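부키브데일 육아모임 '가리아', 9월부터 저녁반 연다
퇴근 뒤에도 올 수 있게… 돌 전후 아기 둔 집 대상, 첫 반은 13가정 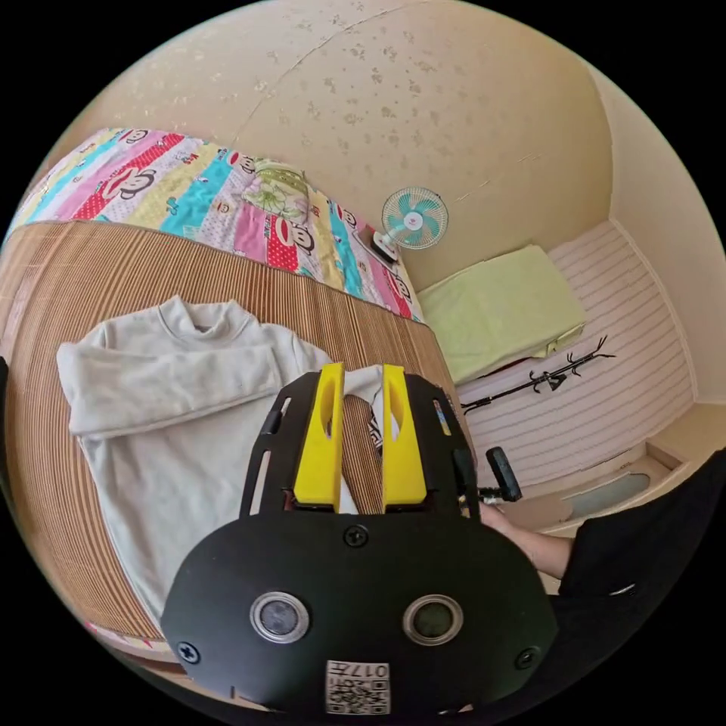 저녁반, 뭐가 달라지나

부키브데일(Bukivdale)의 영아 부모 모임 가리아(Garia)가 9월에 저녁반을 새로 연다. 지금까지는 오전반뿐. 시작은 저녁 7시, 장소는 그대로 유하스(Juhász) 건물 2층이다. 엘리베이터 있음. 유모차는 복도 안쪽에 세우면 된다.

대상은 돌 전후 아기를 키우는 집. 엄마든 아빠든 할머니든 상관없고 아기 없이 어른만 와도 된다. 첫 반은 13가정까지 받는다. 신청이 넘치면 대기 명단으로 돌리고, 빈자리가 나면 순서대로 연락이 간다고.

모임을 꾸리는 키바 캐럴(Caoimhe Carroll) 씨는 오전반에 못 오는 부모들 문의가 봄부터 계속 들어왔다고 했다. "복직한 분들이 제일 많아요. 오전반 다니다가 회사 돌아가면서 끊기는 거죠. 애가 막 기고 서고 할 때라 물어볼 건 더 많은데."

저녁 시간이라 걱정도 있다. 아기들 잠들 시간과 겹친다. 캐럴 씨도 안다. 그래서 노래나 손유희처럼 아기를 들뜨게 하는 순서는 앞쪽으로 당기고 뒤로 갈수록 조용하게 간다. 중간에 나가도 되고 잠옷 입혀 와도 된다. 끝나는 시간은 따로 못 박지 않았는데 첫 달 해보고 정할 생각이라고 한다.

4주 동안 하는 것들

한 기수는 4주. 첫 주는 서로 인사하고 손유희 몇 가지. 짝짜꿍, 곤지곤지, 잼잼 같은 익숙한 것부터 시작한다. 아기가 안 따라 해도 그냥 계속 보여주면 된다는 게 이 모임의 오래된 방침이다.

둘째 주는 먹는 얘기. 이유식에서 밥으로 넘어가는 시기, 숟가락을 꼭 자기가 쥐겠다는 아기, 갑자기 안 먹는 아기. 각자 집에서 하는 방식을 돌아가며 얘기하는 식이고 정해진 강의는 없다. 알레르기나 체중 문제는 모임에서 답을 주지 않는다. 소아과에 가져갈 질문을 같이 적어보는 정도.

셋째 주가 잠. 오전반에서도 늘 이 주에 제일 많이 모였다고 한다. 밤중 수유 언제 끊었나, 낮잠이 한 번으로 줄 때 어떻게 버텼나, 어린이집 가면 달라지나. 얘기가 길어져서 시간을 넘기는 일도 잦았다.

마지막 주는 어른들 순서다. 부모 둘이 집안일 나누는 문제, 조부모에게 맡길 때 말 꺼내기 어려운 것들, 복직 첫 달. 오전반에는 없던 주제고 저녁반에서 처음 해본다.

아빠들 얘기도

저녁반 진행은 쿠사이 하킴(Qusai Hakim) 씨가 맡는다. 열 달 된 딸을 키우고 작년 겨울부터 오전반에 나왔다. 교대 근무라 평일 오전에 시간이 났던 경우. 처음 몇 번은 아빠가 자기 혼자였다고.

"신생아 때는 솔직히 겁이 났어요. 안으면 부서질 것 같고. 지금은 애가 저를 따라 해요. 제가 기침하면 기침하고, 박수 치면 손을 이상하게 맞대고. 그게 너무 웃겨서 하루에 몇 번씩 해요. 클수록 같이 할 게 생기니까 저는 지금이 훨신 편해요."

하킴 씨는 저녁반에 아빠들이 더 올 거라고 본다. 아빠만 따로 모으는 반은 계획에 없다. 주변에서 만들어 보라는 말을 몇 번 들었지만 섞여 있는 쪽이 얘기가 잘 나온다는 생각.

장난감·옷 나눔도 계속

오전반에서 하던 나눔 선반은 저녁반도 같이 쓴다. 작아진 옷, 안 보는 보드북, 장난감. 가져온 만큼 가져가야 한다는 규칙은 없다. 카시트와 젖병은 안 받는다. 작은 부품 떨어진 장난감도 안 됨. 옷은 빨아서 개월 수를 적어 넣어달라는 부탁이 있었다.

동네 육아용품 대여점 에메오(Emeo)도 거든다. 저녁반 신청 가정은 걸음마 보조기와 아기 식탁의자를 첫 기수 동안 무료로 빌릴 수 있다. 수량이 많지는 않아서 먼저 말하는 집부터. 대여 기간이 끝나고 계속 쓰고 싶으면 매장에서 일반 요금으로 이어가면 된다. 모임 참가와 대여는 별개라 안 빌려도 그만이다.

비용과 신청

참가비는 한 번에 900원. 간식이랑 물티슈 값이고 그날 현장에서 낸다. 4주치를 미리 받지는 않는다. 아기 둘을 데려와도 한 가정 요금. 쌍둥이 집에서 자주 묻는다고 해서 적어둔다.

신청은 유하스 건물 1층 안내대에 있는 종이에 이름과 연락처, 아기 개월 수를 적으면 끝. 전화로도 받지만 캐럴 씨가 오전반 진행 중일 때는 못 받으니 오후에 거는게 낫다. 온라인 신청은 아직 없다. 준비 중이라는데 언제 될지는 모른다고.

아기가 열이 있거나 기침이 심하면 그 주는 쉬어 달라는 당부. 못 온 주 내용은 다음 주에 짧게 다시 얘기해 준다. 기저귀 갈이대는 2층 화장실 옆, 수유할 공간은 모임방 안쪽에 칸막이로 나눠 놓았다. 전자레인지는 1층에만 있다. 이유식 데울 집은 올라오기 전에 들르는 게 편하다.

형이나 누나를 데려와도 되느냐는 질문도 있었는데, 된다. 다만 방이 넓지 않아 뛰어놀기는 어렵고 색칠공부나 책을 챙겨오는 게 좋다. 큰아이용 간식은 따로 없음.

오전반은 변동 없이 그대로 간다. 오전반에 다니는 집이 저녁반에 한 번 섞여 오는 것도 가능하지만 첫 기수는 새로 신청한 집이 우선이다. 다음 기수 일정은 저녁반 첫 달이 지난 뒤 안내대에 붙인다.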